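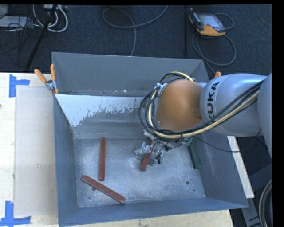 The last bar in the bin

Every few months someone tells me the robots are ready for the chores. The dishes, the socks, the parts bin at the end of the line. I have been hearing it long enough to have a drawer full of brochures, so when Sigrun Lindqvist invited me to spend a day in August at the Pratberg workshop in Villanueva, I said yes and packed a stopwatch.

The job on show was bin picking. You take a metal bin with bars lying in it, and the arm takes them out. A child can do it, and a bored adult can do it while talking about soccer. Pratberg has spent more than two years on it.

Lindqvist runs the picking project and doesn't oversell it. "A full bin is easy," she told me. "Wherever you reach, there's something to grab. Ask me about the end of the bin."

So I asked. With three or four bars left, the trouble is the walls. They slope, and a bar that slides up against one leaves little space for a gripper. The metal floor throws back glare, which the vision software can mistake for an edge. And the arm itself is a big thing to steer into a box. A KUKA arm with its hoses and cables strapped along the outside needs room to turn its wrist, and a person's hand simply doesn't.

Pratberg let me read its test log, which I give them credit for. Over the summer the arm made 777 attempts on bins holding four bars or fewer. It came away empty on 100 of them. That's better than I expected, and the company is proud of it. But the log also has a column for the times a person had to step in and shift a bar, and that column is not in the brochure.

Segundo Quintero fills in that column. He spent 12 years emptying bins by hand at Irport, a parts supplier across town, before he came over to help with testing. I asked him how long four bars would take him.

"Four bars? You want me to time it?"

I did want that. He had them out before I'd found the button.

Quintero isn't against the machine. His shoulder hurts, and he would be glad to see the last of the heavy bins. What bothers him is the talk. Visitors see it lift one bar and start asking when it will load their dishwasher. "It knows bars," he said. "Bring it a spoon."

I think he has it right. A bar is about the kindest object you could hand a robot. It's stiff and straight, and it looks the same at eight in the morning as it does at four in the afternoon. Nothing in my laundry basket behaves like that. Sesgate, which sells a folding machine for hotel towels, told me its product works well "with prepared input." I asked what that meant. It means somebody lays the towel flat first.

There is money in the narrow jobs, and I don't sneer at that. Lindqvist has an order to fit out one line at Irport, where a shift goes through 2468 bars and a person will stay nearby for the awkward ones. She thinks that person could look after three lines by next year. Quintero thinks two - and he wants to know who gets the phone call when the third one stops.

I left at half past four. The arm was on another bin by then, and Quintero had pulled his stool a little closer to it.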